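New sorting table brought into use at Ostis reuse hall

July 21, 2024
By Gareth Pickering

The Ostis reuse hall in Fesutberg has replaced its long sorting bench with separate tables, each laid out with a shallow metal tray and a small set of mixed household objects. The change was made in April and the new layout is now the standard one for all sorting work in the building, according to the hall's manager, Kamonchanok Kaewkla.

Under the former arrangement, goods handed in at the side door were tipped along the bench and divided by hand into crates. Small items of unlike shape, such as balls, drinks containers, offcuts of wood and pieces of foam, tended to collect at the far end and were dealt with last. Round items rolled off. Kaewkla said the bench also made it difficult to see whether a given type of object was being placed in the correct crate, as several people worked from the same heap.

The separate tables take a fixed batch. Objects are spread on the cloth with space between them, and the tray is kept clear until sorting begins. An item goes into the tray only when its material has been decided. The tray is then emptied into the matching crate and put back in the same position, and the next material is started. Mixed trays are not permitted, and a tray found to contain two materials is returned to the table and sorted again.

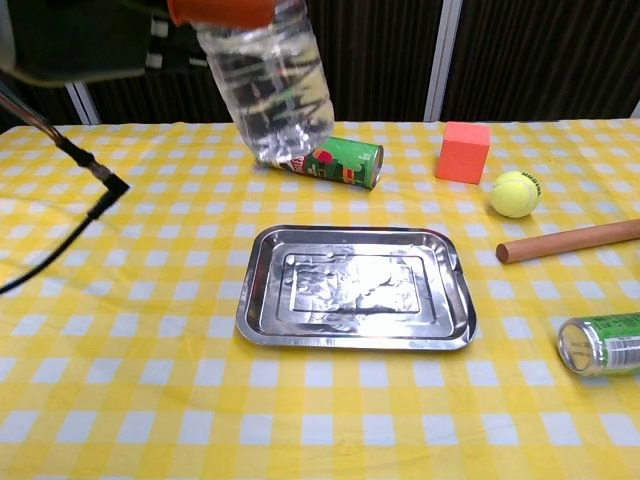

Each batch has a time limit of 90 minutes, including the emptying of trays and the wiping down of the table. The limit was set by Žydrūnas Jõgi, who drew up the layout and wrote the working sheet that goes with it. Jõgi said an earlier draft had allowed a full morning per batch, but items left out for that long were moved by passers-by and had to be checked a second time.

The working sheet lists 5 material groups: metal, clear plastic, wood, foam and rubber, and a final group for anything made of more than one material. Drinks cans go under metal whether or not they are printed. Clear bottles go under plastic, with the cap taken off and put in the mixed group, as caps are often a different plastic from the body. Rods, dowels and other lengths of wood are sorted by thickness once they leave the table. Tennis balls are placed with foam and rubber, although the sheet notes that the felt covering would strictly put them in the mixed group. Jõgi said the point had been raised several times and that the sheet would stay as it is until the next revision.

Cloth covers were not part of the original plan. The tables have smooth tops, and in the first trials cans and balls moved whenever the table was knocked. Kanokwan Rungrueang, who is responsible for fittings and stores, tried rubber matting, then felt, then ordinary table linen. Matting held the objects well but was slow to clean. Felt picked up splinters. Woven tablecloths gave enough grip for a can laid on its side and could be put through a normal wash.

Checked patterns were preferred to plain cloth. Rungrueang said the squares give a rough guide to spacing when a batch is being laid out, and a stain is easier to find on a regular pattern. Several colours are in use and no meaning is attached to any of them. Cloths are changed at the end of each batch that has included opened drinks containers, and otherwise once a day.

The trays are stainless steel with rounded corners and a raised rim. The hall had previously used plastic tubs, which were deeper and hid small objects at the bottom. A shallow tray can be checked from a standing position. One drawback is glare: polished metal throws back the light from overhead lamps, and pale items lying in the bright area can be overlooked. Staff have been asked to turn the tray slightly if the reflection falls in the middle. Brushed trays were considered but cost more, and the ones already bought will be used until they wear out.

Curtains have been hung behind the tables in place of the former board partitions. Dark cloth was chosen so that clear plastic would show up better when held up for inspection, a step the sheet requires for every transparent container. A bottle is held tilted or upside down over the table to confirm that nothing is left inside before it is placed in the tray. Rungrueang said the curtains also allow the sorting area to be opened up for deliveries, which was not possible with the partitions.

The cost of the tables, cloths, trays and curtains was met from a grant of 2000 euros made by Broda, the local building supplies firm. The money did not cover lighting. Kaewkla said the present lamps are bright enough but badly placed, and that moving them is the next item of work once a quotation has been agreed.

Esperanza Quintanilla, who trains new sorters, has revised the introductory session to match the layout. Trainees are given a practice set made up of a can, a bottle, a foam block, a ball and a length of dowel, and sort it until they can name the group for each piece without looking at the sheet. The foam block is there as a check on handling. Foam marks easily if gripped too hard, and a marked block is of less use to the schools and craft groups that collect from the hall.

Quintanilla said most errors in training concern bottle caps and anything with a label. Paper labels may stay on. Plastic sleeves are to be removed if they come away cleanly and left in place if they do not.

A second site at Chaiyaporn is due to adopt the same tables, with a narrower cloth to suit its smaller room. The working sheet will be used there unchanged apart from the crate numbers. Copies can be collected from the front desk at Ostis during opening hours, and people bringing in goods are asked to rinse drinks containers and keep lengths of wood separate from other items.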